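Robot Software Engineer, Two-Arm Manipulation
Jinholm, on site, full time

Ullton is hiring an engineer for the software that sits between "the camera sees a thing" and "both hands do something sensible with it." We're a team of 18, and the group you'd join has 4 people in it. You would be the fifth, and we have a lot of work waiting for you!

Our main product is Skullimari, a control and planning stack for two-arm robots with fingered hands. It takes in head camera images and joint readings, works out where the object is and what shape it's in, picks a plan for each arm, and keeps the two plans from running into each other (mostly). Rizzi is the tooling side: recording, replay, log search, and a viewer that lets you scrub through a run and see what the planner believed at each moment. Both are in daily use and both have rough corners we'd love help with.

Right now we're deep into thin, floppy things, and paper above all. A rigid box stays a box when you push it. A sheet of paper bends, slides, lifts at one corner and then hides its own edge from the camera, and two hands working that close together block each other's view as well. It's a great problem, and progress on it tends to help everything else in the stack. 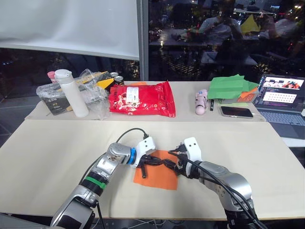

Do I need a robotics degree to apply?
A degree is fine and so is the lack of one. We care about whether you've written software that moved real hardware, or software close enough to it that you know what a late message does to a control loop. People on the team came from games, audio and machine tools as well as from robotics labs.

What you'd work on

Motion planning for two arms in a tight shared space, including replanning when one hand has to wait for the other.
Contact detection from joint torque, so the fingers know they've touched the table before they push on it.
Tracking of sheets and other soft objects when the fingers cover half of them.
Rizzi's replay mode, which currently drifts out of step with the video on long recordings. We know why. It needs a proper rewrite of the clock handling, and it could be yours in your first month if you like that sort of thing.

What we're looking for

Solid C++ or Rust, and enough Python to be comfortable in the training and test code. Some background in kinematics, control or computer vision (one of them well is better than all of them thinly). You should enjoy reading logs, and be willing to walk over to the robot and try things instead of waiting for a perfect simulation. Experience with soft objects would be a nice surprise. We don't expect it.

How we work

Small changes, reviewed the same day when we can manage it. Every merge to Skullimari runs on the simulator first and then on a real pair of arms overnight, and the morning starts with coffee and the failures. Some of them are very funny. Everyone gets robot time, new people included, and you book it in blocks on a shared calendar.

Applying

Send a resume and a short note on something you built that had to deal with the physical world: what went wrong, and what you changed. Code links are welcome but optional. The process is a phone call, a paid exercise you can finish in an afternoon, and a visit to Jinholm where you'll pair with us on a live bug. Travel is covered. You'll hear from us within 48 hours of each step.

We'd like someone to start in January, with 6 weeks of overlap with the engineer who's moving over to our perception group. If your dates are different, write anyway and tell us what works.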